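FOR IMMEDIATE RELEASE — March

**Jondholm night bus to run till 2:40 a.m., new stop at Kotimcombe**

Jondholm — The late bus is staying. After a winter trial the Gasau Line will run every night of the week starting this month, last departure from the harbor at 2:40 a.m. Same fare as daytime. Same passes work.

Route 161 picks up at the harbor, the hospital, Mets Square and the old brickworks, then a new stop at Kotimcombe, right by the bakery. Kotimcombe has had no bus after 9 p.m. for years. People there asked for one, loudly, and 3249 of them and their neighbors signed for it.

"Most of our night riders are going to work or coming home from it," said Paweena Mahawong, service planner at Gasau Line. "Nurses, bakers, kitchen staff. We had the last bus leaving twenty minutes before the hospital shift ended. That was silly and we fixed it."

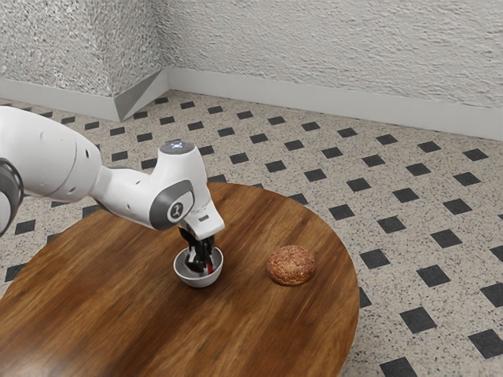 Changes riders should know about:

- First night bus leaves the harbor at 11:10 p.m., then every 50 minutes, last one at 2:40
- Brickworks stop moves across the road, next to the pharmacy. Old pole comes down once the new one is up
- Between stops on request after midnight — tell the driver one stop ahead
- Bikes allowed, two per bus, if theres room
- Dogs ride free at night, on a leash

Drivers: six new hires, all trained on the route by now. Two are former day drivers who asked for nights.

The trial ran on a smaller bus. Some nights it filled up at the hospital and riders got left at Mets Square. The larger bus fixes that, we expect. If you get left behind, call 352 from any stop phone and dispatch will send a taxi, no charge to the rider.

"I drove the trial in January and people brought me soup," said driver Zane Lukoševičius. "So yes, I signed up again."

Printed timetables, 2000 of them, go out to shops and clinics along the route. Large print copies at the Mets Square ticket window, open 7 a.m. to 6 p.m. Please pass them on when your done.

Comments on the Kotimcombe stop are open until the end of the month. A bench and a shelter are planned — dates to follow, still waiting on the paving crew.

Press contact: Paweena Mahawong, Gasau Line, Mets Square office, Jondholm. Interviews by phone, mornings are best.

###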